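Home Archive Shop Notes Oiling & Finishing About Contact

March

Posted by Geerts

A plain board for the blocks

I had a stack of maple-colored strips left over from a shelf job, too narrow for much else, and they had been leaning behind the door for most of the winter. On Monday I finally glued them up into one wide board. The idea was a smooth surface for shape-sorter blocks, something pale enough that the colors stand out and hard enough to take being knocked on.

The strips went edge to edge, all running the long way. I used Prerine wood glue, which is what I had open, and 4 clamps, which was one too few. The middle seam squeezed up a little and had to be scraped flat the next evening. I sorted the strips by eye before gluing and tried to keep the warmer, honey-colored ones from ending up all together. Mostly that worked.

Sanding took longer than the glue-up. I started at 100 grit and went up from there, always with the grain. The front edge got a few extra passes. I thought about rounding the corners and left them alone. 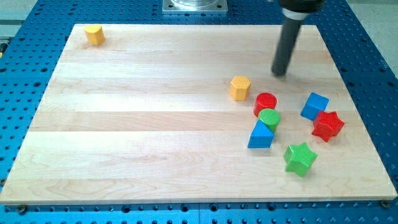 Geerts

The board sits on the blue perforated table, with a screw near each of the two front corners. I had it loose at first and it crept whenever I leaned on it. The grid of holes makes it easy to fix things down, and the screw heads are small enough to stay out of the way.

The blocks are the small ones, two each of yellow, red, green and blue. I bought a bag from Rovammont last year for $5 and have been happy with them. The red and the blue show up best on the wood. The yellow is fine too, although late in the afternoon the light in the room goes warm and it gets closer to the color of the board than I would like.

I have not put any finish on yet. I have half a can of Brolard oil and tried it on an offcut, and it turned the wood a good deal darker - nice for a cutting board, less nice here. I may try a water-based one or just leave it bare and sand it again when it gets grubby. The seams are hard to find with a fingertip now, and I don't want to raise the grain and start over.

If I made another I would cut it a bit smaller. It covers most of the table, and I keep looking for somewhere to put my coffee.

Comments (3)

mapleandpine
What did you use to scrape the high seam? I always end up with a dip when I sand them out.

Geerts
A card scraper, held at a slight angle to the seam. Light strokes and check it often with a straightedge.

dust_collector_323
I'd leave it bare. I did one for my kids' blocks with no finish and it has held up to three years of banging.

Older post Newer post Back to top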